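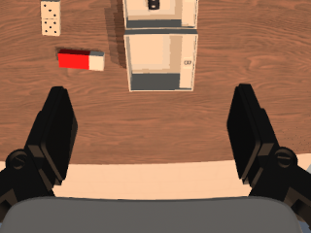

What should a walker do first on arriving at an island by ferry?

Find out when the last boat goes back, and write it down. Then look at the map.

Notes by Charmaine Matlala
November

Day trips to small islands: session 2

Last time we got as far as the harbour, so let's get off the boat! I'm using Umusum for all of this because most of you have now been there, and because it is a wonderful place to learn on. The path round the shore is easy to follow, the hill is modest, and the views from the north end are worth every step.

Timing

Work backwards from the return sailing. If the last boat leaves at 4.30, be on the pier by 4.10, and plan to be back in the village well before that (there is a very good tea room, and you will want it). Whatever is left is your walking time. Gilles Baudry plans his trips the other way round, starting with the walk he fancies, and he has spent a night in the Trongate hostel as a result. He says the breakfast was excellent.

Tides

The sand crossing to Villus is the best bit of the whole island — wide, bright, full of wading birds — and it is only open either side of low water. Check the tide table for the right harbour. Set out while the tide is still falling, and turn back at low water even if you haven't reached the chapel.

Choosing a route

Shore path: flat, boggy after the second gate, lovely in any weather.
Hill path: 427 metres to the top, steep for the last 500 paces, no shelter.
Villus crossing: tide permitting, boots off if you like!

Mwajuma Kashindye's guide to the island came out in 2000 and I still love it, but two of the stiles she mentions have gone. Use it with a current map.

Food and water

Take more than you think you need. The shop shuts for lunch, and in winter it may not open at all.

For next time

Plan a day on Umusum with one fixed sailing each way. Mark your route, your lunch stop and the point where you would turn back. Bring the tide table with you — we'll swap plans and try to find the holes in them.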